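## Filing a report in Flarkard

Before you start, have the county name and the court docket number ready. Flarkard won't open a report without both.

1. Sign in and choose **New report**. Pick your desk - Brullthorpe or Hadgate - from the list.
2. Type the docket number with its dashes.
3. Set **Status** to *Alleged*, *Charged* or *Convicted*. Use *Charged* only when you have the charging papers in hand.
4. Attach the court papers as one PDF, 35 MB or smaller.
5. Write a summary of no more than 100 words. Leave out the names of victims and of anyone under 18.
6. Press **Send for review**. Two editors must approve the report before it goes public.

> **Caution:** Changing a status to *Convicted* sends an alert to every subscriber. It can't be called back.

**Note:** If charges are dropped, don't delete the report. Open it, choose **Outcome** and enter code 57. 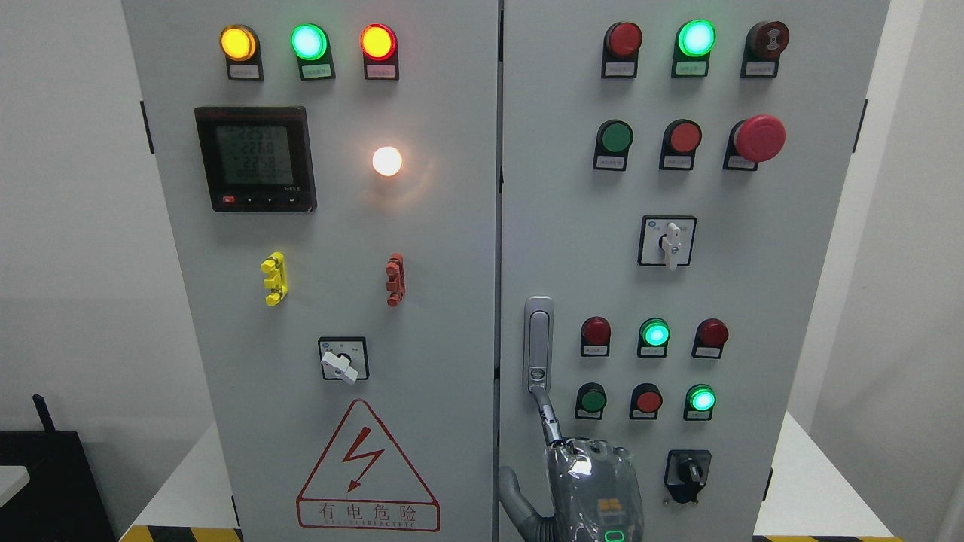
*Page last changed: June, revision 2*

### If a report is sent back

Read the editor's note at the top of the draft, make the changes and send it again. The docket number stays locked - to fix a wrong one, write to the Jacobs help desk.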